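Course 403: Caring for Wounds and Closures
Handout 2, Edges, Tension and Patience
Purnmont evening program, taught by Revathi Bhat

Welcome back, everyone, and thank you for the lovely questions after the first session (I have kept the list, and we will get to most of them before August). Tonight we stay with one plain idea for the whole evening: a cut heals best when its two edges meet gently and stay met. I know that sounds too simple for a class that runs this long, but almost everything we do with stitches, strips, glue and dressings comes back to it, and I would like you to be a bit tired of hearing it by the time you go home.

What the skin is doing

Skin is always under a little pull. Press a fingertip into the back of your hand and slide it sideways, then try it again lengthwise, and you will feel that it gives more easily in one direction than the other. Those directions are the tension lines, and they are mapped on page 2 of the Clonard reader. A cut that runs along them tends to lie quietly. A cut that runs across them wants to gape, and it will go on wanting to for weeks, even after it looks closed from the outside.

Underneath, the repair goes through stages that overlap. First the bleeding stops and a clot forms. Then comes the swelling and warmth that worries people so much on the second day, and which in modest amounts is simply the body getting on with its work. After that, new tissue fills the gap and fresh cells creep in from the sides. Last comes remodeling, when the collagen is slowly rearranged, and this can go on for a year or more. Please remember that last part when somebody is unhappy with a scar at six weeks! It is early days.

Lining up the edges

When we talk about edges we mean depth as well as length. If one side sits higher than the other, you get a small step that catches the light long after healing. We usually aim for the edges to turn very slightly outward at the time of closing, because scars flatten as they mature and an edge that starts level can end up as a groove. An edge rolled inward is the one to look out for, as it puts outer skin against outer skin and the two will not join. 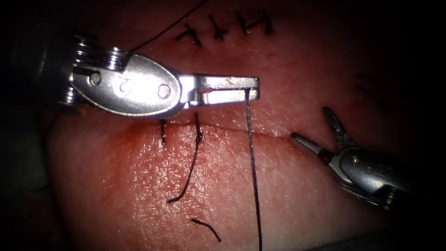 Choosing a way to close

Stitches are still the usual choice for deeper cuts and for places that move, such as knees and knuckles. Deep stitches that dissolve carry the load, so the surface ones can be fine and come out early. Staples are quick and do well on the scalp. Paper strips and skin glue suit short, clean, shallow cuts where the edges already fall together with no coaxing. Glue belongs on top of the skin and never down in the wound, and I will say so again next time.

Emerson Brito asked whether a tighter stitch is a stronger one. Up to a point it holds better, and past that point it squeezes off the blood supply and leaves those little ladder marks on either side. Remember too that tissue swells after closing, so a stitch that looks snug tonight will be tighter tomorrow. The old saying is "approximate, don't strangulate," and I am afraid you will hear it from Anil Lobo as well when he takes the dressings class.

For next time

Read the Ayala chapter on drains, or as much of it as you can manage, and skim the tables. Keerthana Chacko has kindly offered to bring the foam practice pads, so bring your own needle holder if you have one. Anyone who missed the first handout can get a copy from Sumathi Kandasamy at the front desk. We meet in the same room on Thu 13 June, and the side door will be open.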